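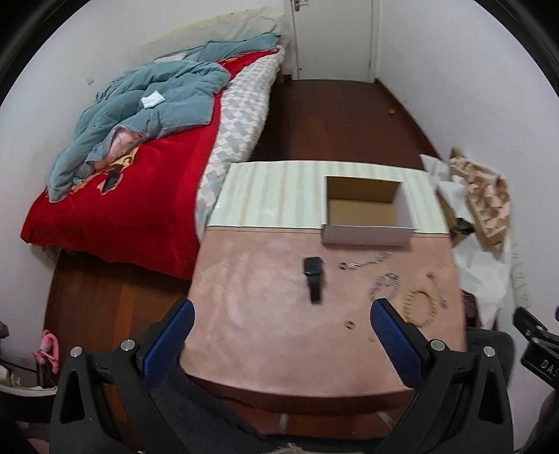
Gunhild Toft insiste en que el reloj no debería compartir caja con las cadenas, que luego se enganchan y hay que tener una paciencia de santa para soltarlas.

01/02/2024. Cuaderno de Tercombe, dormitorio pequeño.

Pues tiene su parte de razón, y lo apunto para quien siga. Sobre la alfombrilla rosa dejo la cadena fina estirada, con el anillo en un extremo, y la pulsera de cuentas de madera aparte, a la derecha (¡qué bonita es, por cierto!). La caja blanca sigue vacía. Propongo meter primero las cuentas y después la plata.

La cama, con su manta roja y el edredón hecho un ovillo, la dejo para Ingvar Lund.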